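I caught up with Nisha Khurana at the Keline workshop on 1/17/22, and the first thing she did was hand me a rag. She looks after the two-arm flower cell, and talking to her means helping out!

"Start with the tips," she told me. "I wipe the grippers every 50 cycles. If they get grubby the stems slide."

I asked about the cables, which I'd have been scared to touch. She laughed. "You want slack, but you don't want a loop that catches on the table. I move each wrist through its full turn by hand and watch the cable the whole way."

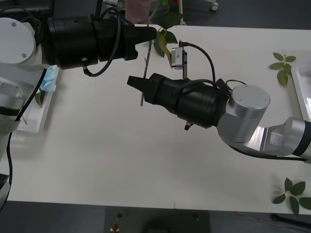 Stems are the fussy bit, she said - thin ones need a lighter grip, so she keeps that setting separate from the one for roses. Satish Semwal wrote the original settings back in June and she's changed nearly all of them (he knows).

"Then I check where the two arms think the middle is. If they disagree, I redo the whole alignment. It's a boring arvo, but you can't fudge it."

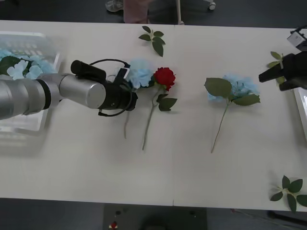
Her other habit is the logbook. Entry 1716 just says "left wrist noisy, greased, still noisy". She ended up swapping a bearing - "should've done that first," she said, and went off to find me a cleaner rag.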